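3.2 Collection of demonstrations in simulation

Demonstrations for the household tasks were recorded entirely in simulation. The operator controlled both arms of the simulated robot through a pair of hand-held controllers and received the rendered view from the robot's own viewpoint. No external view was offered, so that the operator and the learned policy would rely on the same visual input. The interface is a revision of the Besson system, with the grip command changed from a switch to a continuous signal.

The room set, named Grarnden, was modeled at the Narkwood laboratory. Object placement was drawn anew at the start of each session. Operators were given a written instruction naming the target object and the piece of furniture concerned, and were free to choose which arm to use. A session ended when the operator pressed the stop key or when 1000 control steps had passed.

In total, 2321 sessions were recorded. Jianguo Cai and Roos De Bruijn reviewed them separately and removed those in which the operator had misread the instruction or the controller signal had dropped out. Of the remainder, 200 were set aside for evaluation and were not used at any stage of training. Disagreements between the two reviewers were settled by replaying the session at half speed.

Drawer tasks required particular care. A body-mounted view tilts with the robot, and the torso can hide the floor and the lower part of the furniture at close range. Operators at the Trondcombe site, who had no prior experience with the interface, were therefore given a practice period of 356 control steps before their first recorded session. Practice data were discarded. Figure 4 shows two views from the drawer setting, in which the relation between the grippers and the furniture differs considerably.
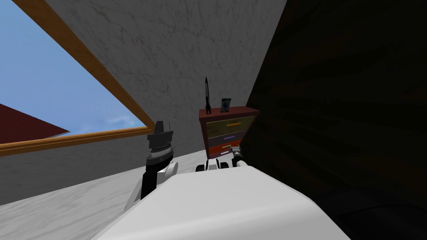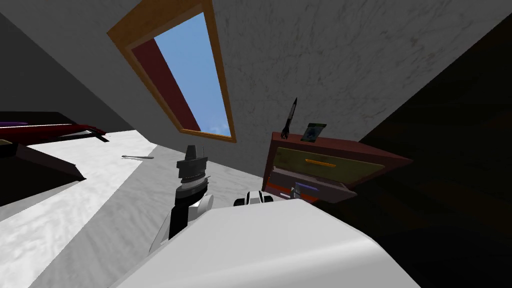
Figure 4. Rendered views from the robot in the drawer setting. First view: the drawer unit with one gripper near its base. Second view: the dresser with a lower drawer partly open.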